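About Tokarz

Tokarz sells clothes hangers and closet fittings from a storefront and stockroom in Hadgate. We also go into people's homes and sort out their closets, if they ask. The shop started because we were tired of buying hangers that promised a lot on the packaging and left shoulder bumps in every sweater we owned.

We don't believe most of what gets said about closets. Matching hangers won't make anyone tidy. Neither will a label maker. A good part of the storage trade makes its money selling boxes to people who already have too much to put in them, and we have talked plenty of customers out of a purchase at the counter. Our catalog stands at 451 items and we think that's probably too many.

Before anything goes on the shelf we hang things on it. A wet denim jacket first, then a silk blouse, then a dress with thin straps. Each one stays up for 18 days. If the arms sag or the blouse ends up on the floor, the hanger goes back to the supplier with a note.

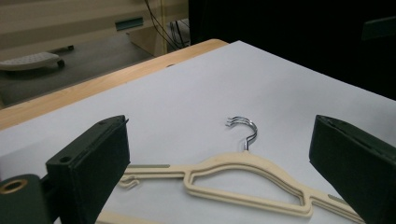
Plastic gets a bad name, some of it earned. The cheap kind snaps at the neck. But a slim cream hanger with a metal hook and small notches for straps takes up less of the rail than a fat wooden one, and for shirts and summer dresses we would pick it most days. Heavy coats are another matter — buy something wider. As for "non-slip," we treat that as a claim until the silk blouse says otherwise.

Home visits cover Hadgate, Hondton and the near side of Flosville. A visit takes 3 hours and we bring hangers in 5 styles for you to try with your own clothes. Whatever you don't want goes back in the van. We don't throw out your things, and we won't ask how a cardigan makes you feel.

The shop closes for two weeks in August. Returns are accepted all year, used or unused, though please take the clothes off first.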